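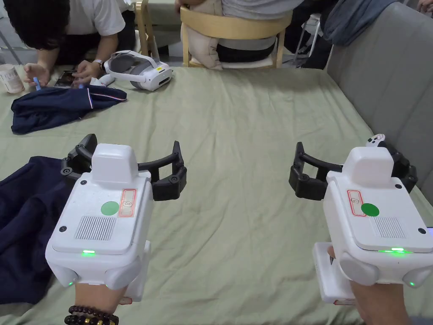
3. Materials and Work Surface

The study compared two ways of folding dark clothing on a soft, cloth-covered surface. All garments were navy. They were chosen to be close in color so that sorting by color alone would not help. One item, a jacket with red, white and blue striped trim along its edge, is shown folded at the left. The trim gave a clear line for checking alignment. The plain garments had no such line, and the collar was used as the reference edge instead.

The covering is sage green and was left wrinkled. A flat cover was tried in November, but it slid when sleeves were pulled across it and was dropped from the plan.

3.1 Procedure

Each garment began crumpled. Method A (Moon) starts at the collar: find the label, lay the back flat, bring the sleeves in, fold twice. Method B (Paju) starts at the hem and leaves the collar for last. Each method was run 30 times. A fold was accepted if no sleeve showed from above and the finished piece could be lifted without opening.

 Trials in which a garment was folded over another object were thrown out and repeated.

Locating the collar was the slowest step in Method A. On dark fabric the folded collar edge is hard to tell from an ordinary crease, and the label was the better cue when it faced up.

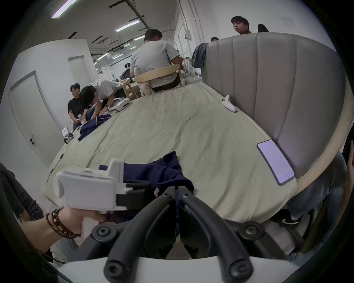
3.2 Limits of the Setup

Lighting was not controlled. The work area was shared, and stacking space was short on the side nearest the headboard. Wrinkles in the sheet were not measured. Method B has not been tested on garments with a zipper; Henrique Matos will cover these in the second report, along with the storage drawer test.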